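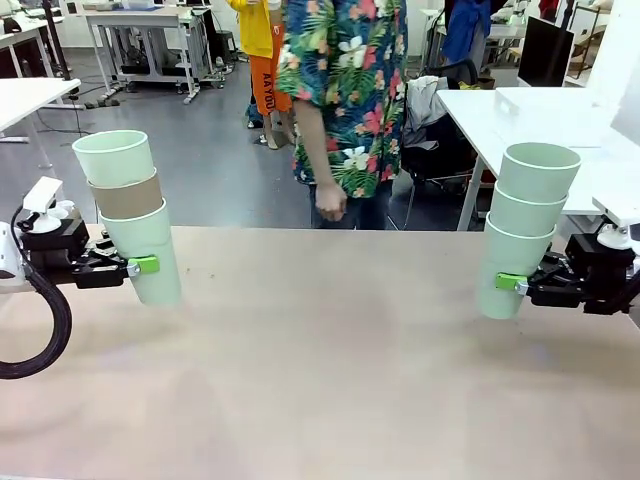 4. Loading and Storing Paper Cups

This section covers the handling of single-use paper cups between the shipping sleeve and the Flelis countertop cup rack. Cups are moved in nested stacks, held upright or at a slight lean, and never carried loose. A stack of three, such as either of the pale mint-green ones held over the tan table, is the standard handling unit for the rack. One of those stacks has a tan, cardboard-brown band at its middle cup; see 4.3 for cups of this type.

4.1 Before you start

1. Wipe the tabletop with a damp cloth and dry it fully. Paper rims absorb water from the surface.
2. Place the rack on a level surface. The Enwood base needs 200 mm of clear space on the loading side.
3. Check that both tube covers are open.
4. Wash and dry your hands, or put on clean gloves.

Note: Dark smudges on a matte tabletop are often surface wear and may not wipe off. Test with a white cloth. If the cloth stays clean, the surface can be used.

4.2 Separating a stack

1. Open the shipping sleeve at the base end. Do not cut along the side.
2. Draw out the cups by the base. Keep fingers away from the rims.
3. Grip the lowest cup between its midsection and its base, and lift off the number of cups required.
4. Hold the stack level for a moment and check the gaps between rims. Even gaps show that the cups are nested correctly.
5. If one gap is wider than the others, lift the upper cups off and let them drop back under their own weight.

CAUTION: Do not press down on a stack to close a gap. The cups will jam and the side seam may split.

CAUTION: Grip only as hard as needed to stop the stack from slipping. A cup wall that has been creased must be discarded, even if it springs back.

4.3 Banded cups

Cups with an outer band do not nest to the same depth as plain cups. A mixed stack stands taller and may lean.

1. Sort banded cups from plain cups before loading.
2. Load banded cups in the left tube only, with the spacer ring fitted.
3. Set the tube selector to B.

Mixed stacks may be carried by hand but must not be loaded. The release fingers will take two cups at a time.

4.4 Loading the rack

1. Tilt the tube toward you until it clicks.
2. Insert the stack base first.
3. Release the stack when the rim of the top cup is below the tube collar.
4. Repeat until the fill line is reached, then return the tube to vertical.
5. Close the cover.

Capacity with plain cups is 200 per rack. For the Mangundap wall cabinet, capacity is 744 plain cups or one unopened Steketach carton of 1,125, with the lower shelf removed.

4.5 Storage

Keep opened sleeves closed with a clip, base end down, away from sinks and steam outlets. Use opened sleeves before starting a new carton.

Section 4 revised in March by Qistina Mandagi. For spacer ring part numbers, see Section 9.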